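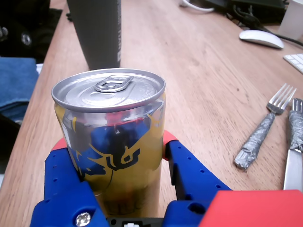 About us

Masadwood is a small company with a big table. We supply the drinks and the tableware for shared meals: staff lunches, school open days, family parties, club evenings. We started in Fluningate and we are still there, in the old print shop on Lamptey Street, with the loading door at the back.

How it began

The company was started by Kofi Addo and Babatunde Okafor, who met while working in the kitchen of a conference hotel. Kofi was responsible for the cold drinks and Babatunde for everything which had to be washed. They both saw the same problem every week. The food was planned for months, and the drinks and the forks were remembered on the last morning. Somebody was then sent to the supermarket and came back with too many of one thing.

Their first order was a retirement lunch for 15 people. Kofi brought the cans in two cool boxes and Babatunde borrowed forks from his aunt. All the forks went back to her except one, and she still mentions it.

Today we are a team of 8. We serve offices, schools and associations in Fluningate and in the villages up to Fundholm, and we keep about 3,000 pieces of cutlery in our store.

What we do

Drinks. We deliver soft drinks, energy drinks, juice and water, mostly in cans. We prefer cans to large bottles for shared meals. A can stays fresh until a guest opens it, it is easy to cool, and what is left over can go back on the shelf. Unopened cans in good condition are taken back and the price is taken off your bill. We offer the short cans also, as many guests want only a small drink with lunch.

Tableware. Forks, knives, spoons, plates and serving pieces, all for hire. Our cutlery is metal. You may return it unwashed, only please scrape the plates and keep the forks out of the trash bags. We wash everything in our own kitchen and dry it by hand before it is counted.

Easy-grip cutlery. This part of our work grew from a request by a day center for older people. Some guests there could not hold a thin handle well, and the special cutlery in the catalogs was expensive or looked like it belonged in a hospital. Babatunde began to try thicker handles at home, with tape, with foam, with cork and with bicycle grips. Tape is good for finding the right thickness, because you can add one more turn and try again. It is not good for washing many times, so for hire we use removable sleeves that can be cleaned separately. If a guest at your event needs such cutlery, write it on the order form and we will include it without extra cost.

Tables. We hire out wooden tables, also for outdoor use if the weather is dry. Please put a cloth or coasters under cold cans, as they leave rings in the wood and the rings take us a long time to sand away.

How we work

When you contact us, we ask first how many guests you expect, and then how long they will stay. The second question is more important than many people think - a lunch of one hour and an afternoon in the garden need very different quantities. You receive a written list with prices. You can change it until the day before delivery.

We accept orders up to 500 guests. For larger events we will tell you sincerely that another company is a better choice.

Empty cans can be left in the crates we bring. We take them to the recycling station in Fundholm. Please let them be empty, also when there is only a little in the bottom, as the crates travel together with the clean plates.

Where to find us

In February we moved the washing kitchen into the same building as the store, so now you can collect and return at one door. Please ring the bell at the back and wait a moment, the person inside may have wet hands. You are welcome to come and see the tableware before you order, and to try the different handles in your own hand. A set of each is kept beside the front desk.

This page was last revised in July 2022.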